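Manipulation Project, handout 2: what counts as a grasp
Reiko Yoshida
2023-09-20

Most of you will hand in a success rate in December. I want you to distrust it now, while there is time to do something about it. Last year's Ultness group reported 100 per cent on bowls, and I still don't know what they meant by it.

Start with the wrist view. Close to a target it gives you very little to go on.

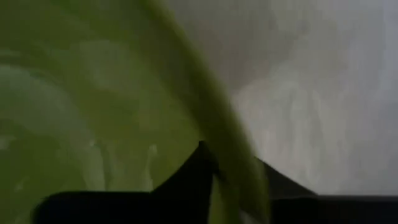 Photo: Arkville teaching lab, wrist camera

At this range the green rim is a blurred band by the fingertips. Does the gripper have hold of it? I can't say from one still, and I doubt your classifier can either. Shiny plastic makes it worse: the pale streaks inside the bowl are easily taken for edges.

So, for the log:

Write down your definition of a grasp before the first trial. Lifted and held for 24 seconds is fine. "Looked good" is not.
Keep the failed runs. A folder of 3275 stills with no failures in it tells me you tidied up.
Say who judged each trial. If it was the person who wrote the code, say that too.

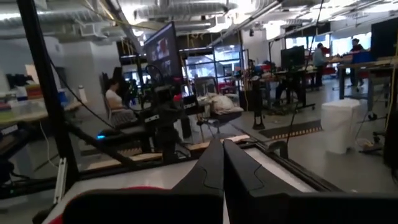

The Rovau method (see Frimpong's notes, section 2) scores each trial from the wrist camera alone. I am not convinced. It saves labelling time, but the score then depends on the same view the controller used, and a mistake in one will turn up in the other – usually without anyone spotting it. If you use it, check a sample by hand and report how often you disagreed.

Bring your written definition to the next lab. One paragraph will do.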